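Cukton Opens Made-to-Order Gemstone Bead Service With Revised Stringing and Plating Standards

26 May 2018 | By Firouzeh Mohammadi, Cukton Press Desk

14 shares | 0 comments

Cukton, a maker of calligraphy jewelry and strung gemstone pieces, has opened a made-to-order service for prayer beads, bracelets and short necklaces. The service covers 19 stone types and replaces the fixed catalog that the company had used for strung goods. 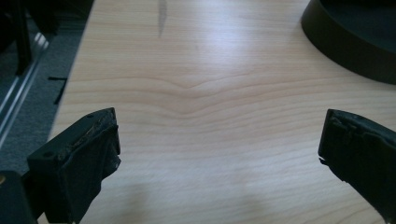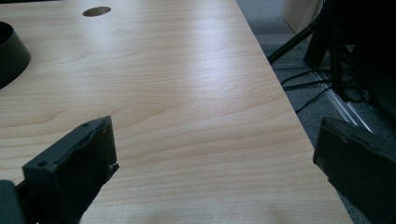 Pale wooden tabletop, both views.

Under the new arrangement, a customer selects the stone, bead diameter, cord, terminal and any engraved disc separately. Each selection is checked against stock before payment is taken. If a stone is unavailable in the requested diameter, the order is held for five working days while a matching strand is sourced, and the customer may change the selection or cancel during that period at no charge.

The service lists 374 permitted combinations of stone, diameter and cord. Combinations outside the list are excluded on technical grounds. Turquoise and malachite, for example, are not offered below 6 mm, as the wall left after drilling is too thin for repeated handling. Hematite is not offered on elastic cord in any diameter because of its weight.

"Most of our returns on strung goods came from a small group of pairings," said Shahram Bagheri, production manager at Cukton. "A heavy bead on a light cord will stretch it. A bead with a rough bore will cut it. We removed those pairings from the list and changed the way we finish the bore on everything else."

Bore finishing

All stone beads are now reamed after drilling and inspected at both ends of the hole. The finished bore is 1.0 mm for 6 mm beads and 1.2 mm for 8 mm and 10 mm beads. Beads showing a chip wider than 0.3 mm at the mouth of the hole are withdrawn. Beads are then sorted by diameter to within 0.2 mm, so that a single strand does not taper unless a graduated layout has been ordered.

Dyed stones are identified as dyed on the order page and on the card supplied with the piece. Reconstituted stone is not used. Natural variation in color and banding is not treated as a fault, although customers may request that beads be matched for tone, which adds two working days to the order.

Cords and terminals

Three cords are available: braided polyester, waxed cotton and elastic. Braided polyester is the default for prayer beads in the 33 and 99 bead formats. Waxed cotton is offered for customers who prefer a natural fiber but is not recommended for wear in water. Elastic is limited to bracelets and is supplied double-strung.

Tassels and terminal beads are supplied by Handance, which has produced terminals for Cukton since the company began selling strung goods. Handance terminals are turned from sterling silver or brass and are fitted with a closed ring in place of a split ring. The closed ring cannot be opened by hand, and replacement of a tassel therefore requires the piece to be returned for restringing.

Restringing is charged at cost after the first year. During the first year it is free for any piece on polyester or cotton cord, provided that no beads are missing.

Engraved discs

Silver and gold plated discs can be added to any bracelet or necklace. Calligraphy is cut to a depth of 0.25 mm before plating, so the lettering remains legible when the plating wears. The minimum plating thickness for gold has been raised from 0.5 to 1.0 micron on all discs made from April onward. Discs made before that date have been moved to a clearance page and are marked with the earlier figure.

The calligraphy is drawn by Pejman Mirzaei in two scripts, naskh and thuluth. Names and short phrases of up to 14 characters can be requested. Longer text is possible on the 28 mm disc only, and a drawing is sent for approval before cutting. Once a drawing has been approved, the text cannot be changed.

"Customers often send a name in Latin letters and ask us to convert it," said Mirzaei. "There may be more than one accepted spelling. We send the options and ask them to pick one. It adds a day, and it prevents most of the errors."

Trial results

Before opening the service, Cukton ran a limited trial with existing customers. A total of 346 orders were completed in the trial. Some 1762 meters of cord were used in the same period, including test lengths and waste. Findings from the trial led to two changes: the knot between the last bead and the terminal was enlarged, and the clasp on leather bracelets was replaced with a wider fold-over type.

Kamran Naseri, who oversees purchasing at Cukton, said that the stone list would be reviewed twice a year. Amber and coral are not included at present. Naseri said the company had not yet found a supply of either material with documentation it considered adequate.

Pricing and availability

Prices are calculated from the stone, the diameter and the bead count, and are displayed before checkout. Gift boxes are included with all silver pieces and can be added to other orders. Standard delivery time is eight to 12 working days from the date on which stock is confirmed. Orders containing an engraved disc take an additional three working days.

Retailers may order through Kazemi, the company's wholesale distributor - minimum quantities apply, and engraved discs are excluded from wholesale orders. Sample cards showing each stone in 8 mm are available to retailers on request.

About Cukton

Cukton designs and assembles jewelry with Arabic calligraphy, including pendants, bracelets, cufflinks and prayer beads. Its leather goods are sold under the Plokov name.

Trade and press inquiries: Afshin Hassanpour, Cukton Press Desk

Copyright 2018 Cukton. All rights reserved. | Contact | Back to top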